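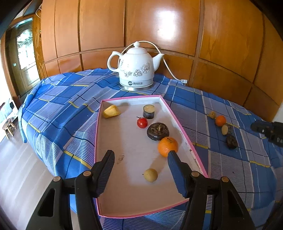 Can a robot do the chores in my house yet?

A few of them, slowly, if the room suits the machine and somebody is close by to help when it gets stuck.

About Burnau
Updated in April
370 shares | 7 comments

We get that question from parents, neighbors, shop owners and one very persistent dentist, and we love it every time. Burnau is a small company that teaches robot arms to handle ordinary things: food, cups, laundry, packets of screws. We started with a single arm on a borrowed workbench and one task, which was moving a potato from a bowl to a plate. It took most of a winter. When it finally worked three times in a row we ran out into the parking lot and told a delivery driver about it, and he was kind enough to be impressed.

There are seven of us now. Sandro Benedetti and Yolanda Betancur founded the company and still share a desk. Gianni Pace builds the hands, and Bernice Ayaaba runs the software that learns from all our practice. I look after the tasks, so I get to spend my days thinking about what a person does when they put away the groceries (far more than you would guess!).

What we work on

Our main project is called Clarnari, and it is all about picking up and putting down. Take an orange and a cherry tomato. You pick up both without a thought, but one wants a wide, steady hold and the other will split if you squeeze it the same way. A slice of eggplant can stand on its flat side or roll off on its skin. A water chestnut is small, dark and rough, and on a busy tablecloth it is surprisingly hard for a camera to judge where the edge is. We use real food wherever we can, on plain tables and on patterned cloths, and we put things into trays and take them out again until we are sick of the sight of them.

A lot of this is done by people holding a gripper in one hand. The gripper has a camera on it, so what the software learns from is what the fingers were facing when the person closed them. It's a quick way to collect practice, and it means we can work in a normal room with a kettle in it and a cord trailing along the back of the table. Labs are tidy. Homes have cords.
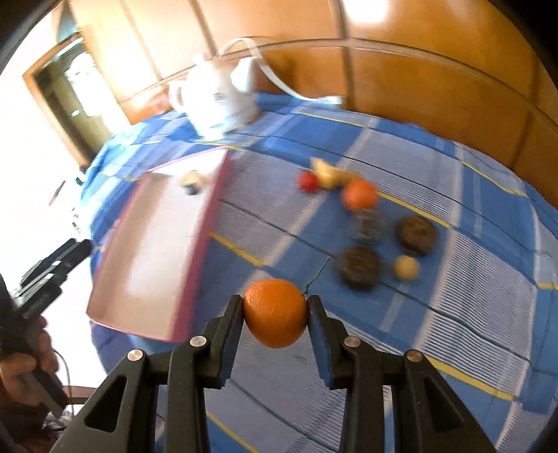
Sandro Lo Presti

The second project, Gentile, is for shops and small workshops. A shop floor is easier than a kitchen in some ways. The shelves stay put and the boxes come in a handful of sizes. It's harder in others, as people are walking through all day and they expect the machine to keep up. Our first Gentile arm sorts returned parts into bins at Fetbridge, a hardware supplier a short drive from us, and the staff there have been wonderful. They tell us exactly what annoys them. The top complaint so far has been the beeping, and we've turned it down.

How far along are we?

Last round we gave a Clarnari arm 988 tries at moving mixed fruit and vegetables off a table and into a box. Firm round things went well. Small things touching each other went badly, and anything see-through or shiny was a coin toss. The arm is also slow. A child would have the table cleared and be asking for a snack before it had finished with the tomatoes.

So here is where I'd put the chores today. Moving sturdy things from one known spot to another: good, and getting better every month. Loading a dishwasher: works with our own plates, falls apart with a visitor's. Folding towels: fine on a clear table. Folding a fitted sheet: please don't ask, Yolanda takes it personally. Cooking a meal from start to finish in a kitchen the arm has never met is still a long way off, and we won't put a year on it.

I'm thrilled by all this anyway. When I joined, a different tablecloth was enough to throw the whole thing off and we'd lose a day finding out why. Now we change the cloth on purpose, and the lighting, and the time of day, and quite often the arm just carries on. You should hear the noise in the room when it manages something new on the first go.

Where you'll find us

We're upstairs, above the bike repair place, green door, and the bell works if you lean on it. School groups are welcome by arrangement and can have a turn with the hand-held grippers. Most kids are better at it than Gianni. We also like hearing from people who do a job with their hands all day and have opinions about it: cooks, cleaners, packers, florists. An afternoon with a florist changed how we close the fingers on anything with a stem.

We don't sell a household robot and there's no waiting list to join. If you have a shop-floor job that you think an arm could take on, write and describe it, the boring bits included. Bernice reads everything that comes in and will tell you frankly if it's too early.

Contact: use the form or ring the bell | © Burnau | Back to top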